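第2章 箱を開けてから、最初の糸を掛けるまで

このたびは卓上手織り機「ダヌディア（Danudia）」をお迎えくださり、ありがとうございます。第1章では各部の名前をご紹介しましたので、ここからはいよいよ実際に組み立てて、経糸（たていと）を掛けるところまでご一緒します。織り機は初めてという方も、昔使っていたけれどすっかり忘れてしまったという方も、どうぞお茶でも淹れて、ゆったりした気持ちで読み進めてください（お茶は織り機から少し離して置いてくださいね）。

組み立てと糸掛けを一日で終わらせる必要はまったくありません。組み立てだけして一晩眺め、翌日に糸を掛けるという方も大勢いらっしゃいます。糸を掛けている途中で手を止めたくなったときのために、止めてもよい箇所には「ひと休みできます」と書いておきました。

2-1 場所を決める

ダヌディアの織り幅は54センチです。両側につまみが出ますので、実際に置く机には、織り幅よりひとまわり余裕を見ておいてください。高さはふだん食事をする机くらいがちょうどよく、座ったときに肘が軽く曲がるところに手前の棒がくると、長く織っても肩がこりにくいようです。

机の天板の縁にはクランプを取り付けます。縁の裏側に引き出しや補強の板がある机ですと、クランプが入らないことがありますので、箱を開ける前に、机の下に手を入れて確かめておくと安心です。ガラスの天板には取り付けないでください。

糸掛けのときだけは、織り機の向こう側に、作りたい作品の長さよりも広い空間が要ります。マフラーでしたら、部屋の端から端まで使うくらいのつもりで椅子などを片付けておきましょう。織り始めてしまえば、あとは机の上だけで済みます。

2-2 箱から出す

1. 箱を平らなところに置き、上面のテープを切ります。カッターをお使いになるときは、刃をごく短く出してください。すぐ下に糸巻き用の厚紙が入っていますので、深く切ると厚紙に筋がついてしまいます。

2. ふたを四方に開き、いちばん上の説明書と厚紙を取り出します。

3. 小袋に入ったねじ類、つめ車、つまみを出し、浅いお皿か菓子箱のふたにまとめておきます。

4. 綜絖（そうこう。櫛のような形をした、糸を上げ下げする部品です）は、両端を持ってまっすぐ上に引き上げます。真ん中だけをつまむと、しなって歯に無理がかかります。

5. 最後に、左右の側板と棒を取り出します。

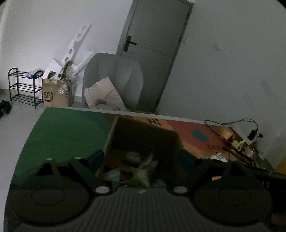
箱と緩衝材は、少なくとも一枚織り上がるまでは取っておいてください。修理や部品交換でお送りいただくときに、もとの箱がいちばん具合よく収まります。たたんで戸棚の隙間に入れておけば、それほど場所もとりません。

注意：ねじとつめ車は小さな部品です。小さなお子さまや動物のいるお宅では、組み立てが終わるまで手の届かないところに置いてください。緩衝材の袋も、取り出したらすぐに片付けましょう。

部品が足りないときは、組み立てを始める前に、販売元のレディア（Redia）の窓口までお知らせください。ただ、つまみだけは厚紙の筒の中に入り込んでいることがよくあります。お電話の前に一度、筒を傾けて軽く振ってみていただけると助かります。

2-3 表面を仕上げる（お好みで）

側板と棒は、無塗装のままお届けしています。そのままでもお使いになれますが、長く付き合う道具ですので、最初に蜜蝋かオイルをうすく塗っておくことをおすすめします。木の色がしっとり落ち着いて、手触りもよくなりますし、何より自分の道具になったという気がして、なかなか楽しい作業です。

1. 目の細かい紙やすりで、棒の表面を木目に沿って軽くなでます。指を滑らせて引っかかりがなければ十分です。

2. 乾いた布で粉を拭き取ります。

3. 蜜蝋またはオイルを布に少し取り、うすく伸ばします。ねじ穴の中には塗らないでください。

4. 余分を拭き取り、風通しのよいところで一晩乾かします。2月のような寒い時期は乾きが遅いので、もう一日みてあげてください。

注意：オイルを含んだ布は、丸めて置いておくと自然に熱を持ち、発火することがあります。使い終わった布は水に浸してから、お住まいの地域の決まりに従って捨ててください。

綜絖はプラスティクス（Plastix）製の樹脂部品ですので、塗る必要はありません。オイルが付くと糸に移りますから、仕上げのあいだは別の部屋に置いておくのがよいでしょう。

2-4 組み立てる

ドライバーは付属しておりませんので、お手持ちのプラスドライバーをご用意ください。電動のものは力が入りすぎて、木を割ってしまうおそれがあります。ここはのんびり、手で回しましょう。

1. 左の側板を、内側を上にして机に寝かせます。内側には綜絖を掛ける溝が彫ってあります。

2. 前後の固定棒を側板の穴に差し込み、ねじを軽く締めます。この段階では、棒が少しぐらつくくらいにしておいてください。

3. 右の側板をかぶせ、反対側のねじも軽く締めます。

4. 全体を起こして平らな机に置き、四隅を順に押してみます。がたつくときは、両側板を持って少しひねるようにすると落ち着きます。

5. がたつきがなくなったら、すべてのねじを対角線の順に少しずつ締めていきます。

6. 巻き取り棒を前後に取り付け、つめ車とつまみをはめます。つめ車と側板のあいだは、2ミリほど空いているのが正しい状態です。

7. つめを掛け、つまみを回してみます。かちかちと音がして、巻き取る方向にだけ回れば完成です。

どちらにも回ってしまうときは、つめ車が裏返しになっています。これは本当によくある間違いで、私どもも試作のころは何度もやりました。ねじを一本ゆるめるだけで直せますから、どうか全部をばらさずに、つめ車だけを外してはめ直してください。

ひと休みできます。

2-5 糸を選ぶ

初めての一枚には、毛糸売り場でふつうに手に入る並太の毛糸が向いています。指で引っぱってみて、簡単に切れない程度の強さがあれば安心です。モヘアのように毛足の長いものは、経糸にすると隣どうしがからみ合って、なかなか口が開いてくれません。緯糸（よこいと）に使うぶんには大変きれいですから、一枚目は緯糸のほうで楽しんでください。

マフラーを一本織る場合、経糸と緯糸を合わせて300グラムを用意していただければ、幅いっぱいに使わないかぎり、まず足りなくなることはありません。残った糸は、房飾りや試し織りに使えます。

手芸用の糸「タンギー（Tanguy）」を同時にお求めになった方は、かせの状態で届いているはずです。かせのまま使い始めると必ずと言ってよいほどもつれますので、糸掛けの前に玉に巻いておきましょう。かせを椅子の背に掛けて、テレビでも見ながらゆっくり巻くのが、いちばん手軽な方法です。

2-6 経糸を掛ける

ここが手織りの山場です。とはいえ、やっていることは同じ動作の繰り返しですので、五、六本も掛けるころには手が覚えてくれます。

1. 織り機を机の縁にクランプで固定します。後ろの巻き取り棒が机の外側を向くようにしてください。

2. 作りたい長さだけ離れたところに、整経用の杭を固定します。別の机の縁でも、どっしりした棚でもかまいません。作品の長さには、房のぶんと、織り終わりに残るぶんを足しておきます。

3. 綜絖を中央の溝に立てます。

4. 糸の端を、後ろの糸掛け棒に結びます。結び目は、ほどけなければどんなものでも結構です。 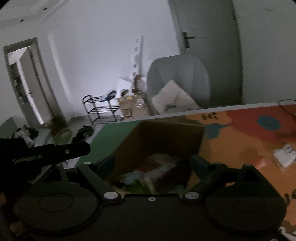
5. 付属の穴通しフックを綜絖のすき間に手前から差し込み、糸を輪にして引き出します。このとき使うのは細長いすき間のほうで、丸い穴にはまだ通しません。

6. 引き出した輪を杭まで持っていき、ふわりと掛けます。

7. 織り機に戻り、糸を糸掛け棒に回して、次のすき間から同じように輪を引き出します。糸は棒の上、下、上、下と、交互に回ることになります。

8. 必要な幅になるまで繰り返し、最後の糸を糸掛け棒に結びます。

糸の張り具合は、ぴんと張るよりも、たるまない程度のほうがうまくいきます。強く引くと杭が少しずつ傾いて、終わりのほうの糸だけが短くなってしまうのです。途中で電話が鳴ったら、手に持っている糸を棒にひと巻きして、洗濯ばさみで留めておけば大丈夫です。

注意：糸を張っているあいだは、織り機と杭のあいだを人が通らないようにしてください。足を取られて転ぶと、織り機も一緒に落ちてしまいます。夕方になると糸は意外に見えにくくなりますので、明かりを早めにつけておきましょう。

2-7 巻き取る

できれば2人で行うと楽な作業です。おひとりの場合は、糸の束に水を入れた瓶などを下げて重しにする方法もあります（この方法は第5章で詳しくご説明します）。

1. 杭に掛かっている輪の先をはさみで切り、束を杭から外します。切った束は、手を離さずにしっかり持っていてください。

2. ひとりが束をまっすぐ持ち、もうひとりが後ろのつまみを回します。

3. 棒がひと回りしたら、付属の厚紙を糸のあいだに巻き込みます。厚紙の幅は、糸の幅より左右に少しずつ広くなるようにします。

4. 糸の端が手前の棒から少し垂れるくらいになったら、そこで止めます。

巻いている途中で糸がもつれていても、櫛でとかすのはお控えください。束の先を持って軽く上下に振ると、たいていは自然にほどけます。それでもほどけないところだけ、指でそっと分けてあげましょう。

ひと休みできます。つめが掛かっていることを確かめて、糸の先を軽くひと結びにしておいてください。

2-8 穴に通し、手前に結ぶ

1. すき間には糸が二本ずつ入っています。そのうちの一本を抜き、隣の丸い穴に通します。端から順に、いつも同じ側の穴へ通してください。

2. 全部通し終わったら、綜絖を上げ下げして、糸がきれいに上下に分かれるか見ます。通し忘れがあれば、ここで直すのがいちばん簡単です。

3. 糸を少しずつの束に分け、真ん中の束から手前の糸掛け棒に仮に結びます。次に右、左と、交互に外側へ進みます。

4. 手のひらで糸の面をそっと押し、ゆるい束を締め直してから、本結びにします。

束ごとの張りを完全にそろえるのは、慣れた方でも難しいものです。押してみて、明らかに沈むところがなければ先へ進んでかまいません。最初に太めの余り糸を数段織り込むと、束と束のあいだの開きが寄って、見た目もずいぶん落ち着いてきます。余り糸は織り上がってから抜きますので、色はお好きなもので結構です。

織りかけのまましばらく置くときは、つめをひと目ぶんゆるめて、糸を休ませてください。直射日光の当たる窓辺や、暖房の風が直接届くところは避けていただき、ほこりよけに薄い布を一枚掛けておきます。

緯糸の巻き方と、平織りの始め方は、第3章に続きます。

本章の改訂日：2023年6月26日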